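The Drawer

Sep 4, 2019

I moved to Plurstead five years ago with one box labeled MISC. I have since acquired a house, a mortgage, a dog with opinions, and a kitchen drawer that contains everything that was in the box plus its descendants.

You have this drawer. My mother had it, on the left of the stove, and hers was mostly rubber bands and a church key. Mine is on the right of the sink and it opens with a sort of cough. Last weekend it stopped opening at all, and so I spent a perfectly good afternoon on the kitchen floor with a butter knife, trying to persuade a spatula to lie down.

Once I was in, I decided to be an adult and sort it. I had read an article. The article said to make four piles, and I did make four piles, and then the dog walked through them and I had a general area.

The takeout menus went first. Two of those restaurants have closed and the third one now sells mattresses. The batteries I put in a bowl, where they remain, in a condition I would call undetermined. Then came the keys. I own a house with two doors and a shed with no lock, and I cannot account for the keys. One of them has a paper tag that says Salinas in my handwriting, and I have thought about it for days now. I have been to Salinas once, for lunch.

After the keys it was cords, which is where I usually lose heart.

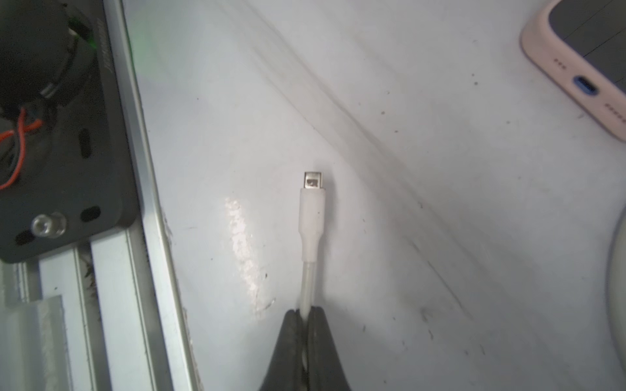 My neighbor Soledad Tapia came by to return a casserole dish and found me sitting in the middle of all this. Soledad keeps a very clean house and has a way of looking at a mess as if it were a sad movie. She asked what the small plastic thing was. I said I didn't know but that it seemed important. She said that was what her ex-husband used to say about the garage.

She has a rule, which is that if you can't name it, it goes. I tried this. I could name maybe half of what was on the floor if you let me use the word "bracket" freely, and Soledad would not. She left with her dish, and also with my good scissors, which turned out to be her good scissors.

I did throw out a fair amount, I want that on the record. A corn holder, single. The manual for a bread machine I gave to Rostislav Trnka when he moved up to Rasovthorpe (Rostislav, if you're reading this, call me before trash day). A coupon for an oil change that expired under a previous president. A birthday candle in the shape of a 4, half burned. My daughter is in college.

Then I put the rest back. I bought a divider tray for it, bamboo, the kind with slots, and the tray is very handsome and takes up a third of the drawer, so it's now tighter in there than before. The spatula lives in a jug on the counter. It seems happier.

I still have the Salinas key. I tried it in the shed out of habit and then remembered about the shed. If you had lunch with me there and have been locked out of something ever since, let me know and I'll put it in the mail.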